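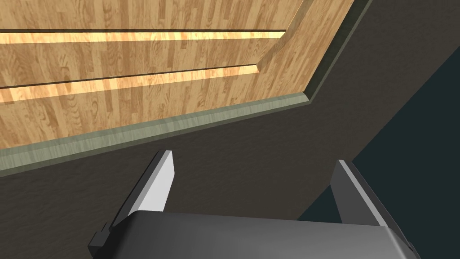

How long does it take to get your first simulated task working for the club challenge? Two evenings if your laptop copes, and a whole weekend if you're as stubborn as I am about reading the instructions.

I'm writing this up for the new people joining Kata, our student robotics club, so you can skip the bits where I got stuck. We do everything in the simulator before June, when the real arm comes out.

Start by making a copy of the starter room and giving it your own name (mine is called Trilier, don't ask). Then open the gripper settings and leave the fingers wide while you practise moving about. I kept closing them far too early! Set the run length to 200 steps for now. You can push it up to 770 later, once you trust your own code.

Next, check your cameras. Switch between the wrist view and the wider one as you go. The wrist view is lovely for lining up the fingers, but you'll lose all sense of the room, so get used to hopping back and forth.

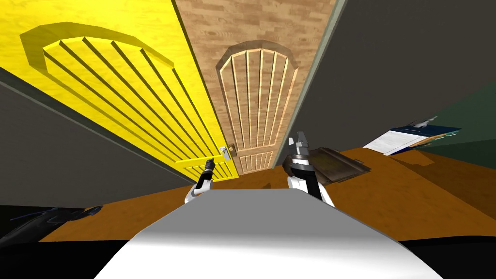 Nogueira, March 27, 2023

Right, doors and tables. With two arms to look after, move one and park the other, at least to begin with. I like to send the left arm towards a door handle first, slowly, and stop short of it. Save that pose. Then bring the right arm over the table and save that one as well.

Thaís Rocha showed me a handy trick: change the random seed (I use 513) and run the same poses again. If an arm clips the table, raise the pose a little and have another go.

When you're happy, zip the folder and send it to Svitlana Savchuk, who puts them all up on the Zatgate page for the rest of us to try.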